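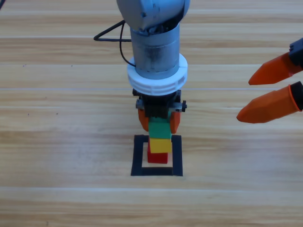 Orange fingertips closed on a green cube.

Smart speaker keeps dropping off after router swap

Posted March 12, 2019

I have a Vornix speaker in the kitchen and a Jarer hub in the hallway. Last month I replaced my old router with a Lenz mesh kit. Since then the speaker plays music fine, but voice commands stop working a few times a day. The light goes amber and I have to unplug it. The hub never drops. I kept the same network name and password. Do I need to reset everything? I have 7 routines set up and would rather not lose them.

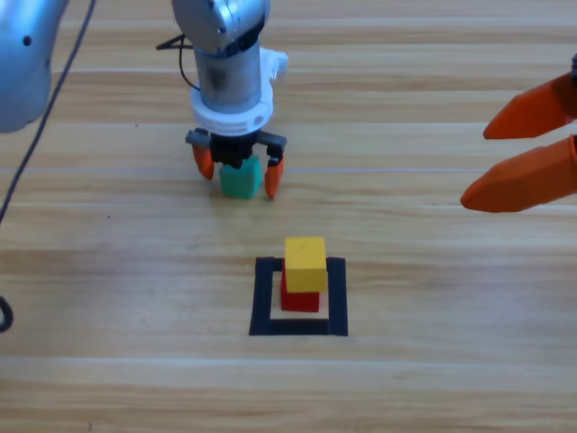 mapleporch
Don't reset yet. Mesh kits put 2.4 and 5 GHz under one name, and the older Vornix speakers get confused when they are moved between them. Open the Lenz app, make a guest network on 2.4 only, and put the speaker on that. Your routines are stored in your account — a network change won't touch them.
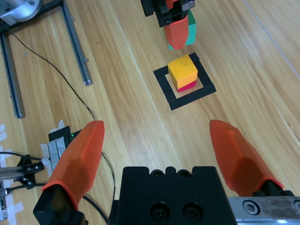

One catch is that the hub may not see the speaker if guest devices are kept apart from the main network. Look for a setting called device isolation and turn it off. Also check the lease time. Mine was set to 300 seconds, and the speaker lost its address every time it renewed. I changed it to 900 and it got better, then later put it back to the default of one day.

okby_user75
same problem here with an Okby speaker. I just moved it closer to the router. works most days

tinroof
The guest network worked for me too, but update the speaker first. The update page in the app is under Device, then About. There's supposed to be a proper fix in April.
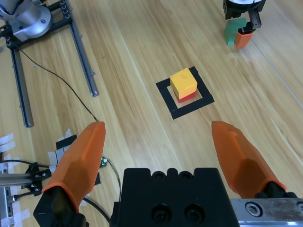

Gripper open above the wood-grain tabletop.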